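Rote Dates and the Case for Pamphlets in History Class

By Morena Caputo

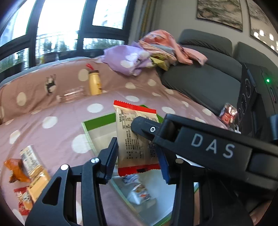 What students get now

My daughter's eleventh-grade history book spends 28 pages on the causes of the American Revolution. I read all of them in November, when she had a paper due. The pamphlets that people passed around and argued over got one paragraph and a box of vocabulary words.

She wrote her paper from that paragraph and from a homework site called Numo, where 1,390 essays on the same topic can be read for a small fee. I looked at a few. They used the same two quotations in the same order. Her teacher gave her a B.

I don't blame the teacher. He has 33 students in a section and a test to get them ready for. I do think the assignment was a poor one. It asked students to explain why a pamphlet mattered and never asked them to read it.

What I would assign

Give them the pamphlet. Ten pages is enough. The language is old but most of it was written for ordinary readers, and a sixteen-year-old can follow it with some help on the hard words. Then ask for 500 words on one claim the author makes and whether he backs it up.

The usual objection is time. The district uses the Holus course plan, and it gives the whole period two weeks. I would cut the list of battles. Most students forget it by summer -- I did -- and it is easy to look up.

A paper like that is also harder to buy. Sites can sell a general essay on causes. They have less to offer on page six, second paragraph.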